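Datenkarte: Stullard-Steckbrett, zweiarmige Aufnahmen zur Handfertigkeit
Stand: 1. Mai 2022
Herausgeber: Arbeitsgruppe Handhabung, Projekt Pestano

Kurzfassung

Der Datensatz enthält Aufzeichnungen von zwei Roboterarmen mit mehrfingrigen Händen an einem Brett mit Steckteilen, Schaltern und Knöpfen. Er ist entstanden, um eine einfache Frage zu beantworten: Wie weit sind solche Maschinen von den Handgriffen entfernt, die in jeder Küche und an jedem Montageplatz anfallen? Also einen Schalter umlegen, einen Knopf drehen, einen Stift in sein Loch stecken, ein Teil aus der Aufnahme ziehen und wieder einsetzen.

Die Antwort nach dem heutigen Stand: Einzelne Griffe gelingen, eine Abfolge von Griffen gelingt selten, und ohne vorbereiteten Arbeitsplatz geht wenig.

Umfang

Aufzeichnungen gesamt: 1783
davon vollständig beschriftet: 724
Aufgabentypen: 19
Zurückgehaltene Aufzeichnungen für Tests: 200

Eine Aufzeichnung beginnt mit beiden Armen in Wartestellung und endet, wenn die Aufgabe erledigt ist oder der Bediener abbricht. Abgebrochene Durchgänge sind enthalten und als solche markiert. Wir haben sie nicht aussortiert, weil man an ihnen mehr über die Grenzen der Hände lernt als an den gelungenen. Wer nur erfolgreiche Durchgänge braucht, filtert nach dem Feld "ergebnis".

Aufbau der Ordner

aufnahmen/ Bildfolgen der Kopfkamera, ein Ordner je Durchgang
gelenke/ Gelenkwinkel beider Arme und Hände, zeitlich an die Bildfolgen angeglichen
beschriftung/ Aufgabentyp, Beginn und Ende jedes Griffs, Ergebnis
aufteilung/ Listen für Training und Test
werkzeuge/ Leseskripte und ein Prüfskript für die Vollständigkeit

Das Prüfskript sollte nach dem Entpacken einmal laufen. Es meldet fehlende Dateien und Durchgänge, bei denen Bilder und Gelenkdaten nicht gleich lang sind. In der ersten Fassung vom Januar gab es solche Fälle. Sie sind inzwischen berichtigt, die alten Listen bitte nicht weiterverwenden.

Felder der Beschriftung

durchgang: laufende Nummer
aufgabe: Kurzname des Aufgabentyps
hand: links, rechts oder beide
beginn, ende: Bildnummern des Griffs
ergebnis: erledigt, teilweise, abgebrochen
bemerkung: Freitext, oft leer

"Teilweise" heißt, dass das richtige Teil bewegt wurde, aber nicht dort ankam, wo es hinsollte. Ein Stift, der schräg im Loch klemmt, zählt als teilweise. Ein Stift, der neben dem Brett liegt, zählt als abgebrochen.

Arbeitsplatz

Alle Durchgänge wurden in unserem Labor in Drumisham aufgenommen. Das weiße Brett liegt längs auf einer dunklen, gemusterten Unterlage, der Hintergrund ist schwarz. Die Arme greifen von links und rechts herein. Die Bestückung des Bretts wechselt zwischen den Durchgängen, ebenso die Ausgangshaltung der Hände.
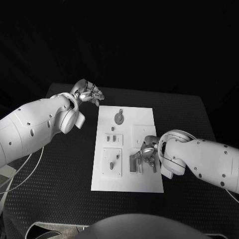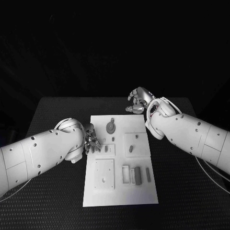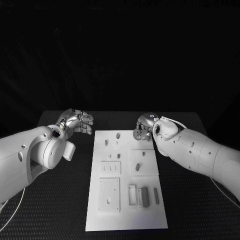
Kann ein solcher Roboter heute schon eine Spülmaschine ausräumen?

In unserem Labor nicht zuverlässig. Einen einzelnen Becher aus einem festen Platz zu heben, ist machbar, wenn Form und Lage bekannt sind. Ein voller Korb mit Tellern, Gläsern und Besteck, die sich gegenseitig verdecken und bei jedem Griff etwas verrutschen, überfordert die Steuerung. Dazu kommt die Zeit: Ein Mensch ist fertig, bevor die Maschine den zweiten Griff geplant hat.

Warum ein Brett und keine Küche

Wir haben zuerst in einer nachgebauten Küchenzeile aufgenommen. Die Ergebnisse waren kaum zu vergleichen. Mal stand die Tasse anders, mal spiegelte die Arbeitsplatte, mal war die Schublade schwergängiger als am Vortag. Ob ein Durchgang am Greifen, am Sehen oder am Möbel gescheitert war, ließ sich im Nachhinein oft nicht sagen.

Das Brett trennt diese Dinge. Die Teile sitzen auf Platten, die sich wechseln lassen. Die Bewegungen sind dieselben wie im Haushalt oder in der Werkstatt, nur ohne das Drumherum. Wer einen Kippschalter am Brett nicht trifft, trifft ihn auch an der Wand nicht. Umgekehrt gilt das leider nicht: Ein guter Wert am Brett sagt wenig darüber, wie sich dieselbe Steuerung in einer fremden Wohnung verhält.

Was gut geht

Drücken und Umlegen sind die leichtesten Aufgaben. Die Hand muss ungefähr richtig stehen, der Rest ergibt sich aus dem Kontakt. Auch große Blöcke lassen sich meist fassen und anheben, solange neben ihnen Platz für die Finger ist.

Drehen geht, wenn der Knopf griffig ist und die Drehung klein bleibt. Bei größeren Drehungen muss die Hand loslassen und nachfassen, und dabei geht die Ausrichtung häufig verloren.

Was schlecht geht

Dünne Stäbe, die flach liegen, sind schwierig. Die Finger schieben den Stab vor sich her oder drücken ihn gegen die Unterlage. Menschen lösen das mit dem Fingernagel. Unsere Hände haben keinen.

Einstecken mit wenig Spiel scheitert oft auf den letzten Millimetern. Die Hand verdeckt dann genau die Stelle, auf die es ankommt, und die Kraftmessung in den Fingern ist zu grob, um das Verkanten früh zu bemerken. Ein Bediener am Steuergerät hat dasselbe Problem und behilft sich mit Probieren. Dieses Probieren ist in den Daten enthalten und wird von gelernten Steuerungen zum Teil nachgeahmt, auch dort, wo es nichts nützt.

Übergaben von einer Hand in die andere kommen nur in wenigen Aufgabentypen vor. Für diese Aufgaben ist der Datensatz zu klein.

Aufnahmeverfahren

Die Arme wurden fernbedient. Jeder Bediener hatte eine Einweisung und durfte vor der ersten gewerteten Aufnahme frei üben. Übungsdurchgänge sind nicht enthalten. Die Reihenfolge der Aufgaben wurde ausgelost, damit sich Übungseffekte nicht auf einzelne Aufgabentypen konzentrieren.

Die Beschriftung erfolgte von Hand mit dem Programm McKinnon, das wir im Projekt selbst entwickelt haben. Bei Uneinigkeit über das Ergebnis galt die strengere Einstufung.

Empfohlene Verwendung

Geeignet ist der Datensatz für das Lernen einzelner Griffe aus Vorführungen, für die Erkennung von Griffbeginn und Griffende sowie für Vergleiche zwischen Handmodellen, sofern das Brett nachgebaut wird. Die Zeichnungen der Platten liegen unter werkzeuge/brett.

Nicht geeignet ist er als Nachweis, dass ein System im Haushalt einsetzbar ist. Es kommen keine weichen Gegenstände vor, keine Flüssigkeiten, keine Tiere und keine Menschen im Arbeitsbereich. Wäsche falten, Gemüse schneiden oder einen Tisch abwischen lässt sich daraus nicht ableiten. Auch für Sicherheitsbetrachtungen an Montageplätzen reicht das Material nicht aus.

Bekannte Mängel

Die Beleuchtung ist über alle Durchgänge sehr ähnlich. Modelle, die nur mit diesen Daten trainiert wurden, reagierten in unseren Versuchen empfindlich auf Tageslicht von der Seite.

Graue Teile auf dunklem Grund sind schlecht zu erkennen, wenn sie vom Brett gefallen sind. In der Beschriftung steht dann manchmal nur "Teil nicht auffindbar".

Bei einem Teil der Durchgänge fehlt die Bemerkung, obwohl der Griff abgebrochen wurde. Der Grund lässt sich in diesen Fällen nur aus der Bildfolge erschließen.

Linkshändige Vorführungen sind unterrepräsentiert.

Nutzung und Rückmeldungen

Die Daten dürfen für Forschung und Lehre frei verwendet werden. Bei Veröffentlichungen bitte "Stullard-Steckbrett, Projekt Pestano" angeben und die verwendete Fassung nennen. Für den Einsatz in Produkten ist eine schriftliche Zustimmung nötig.

Fehler in der Beschriftung bitte mit der Nummer des Durchgangs und der Bildnummer melden. Korrekturen werden gesammelt und mit der nächsten Fassung ausgeliefert. Die Testliste bleibt dabei unverändert, damit ältere Ergebnisse vergleichbar bleiben.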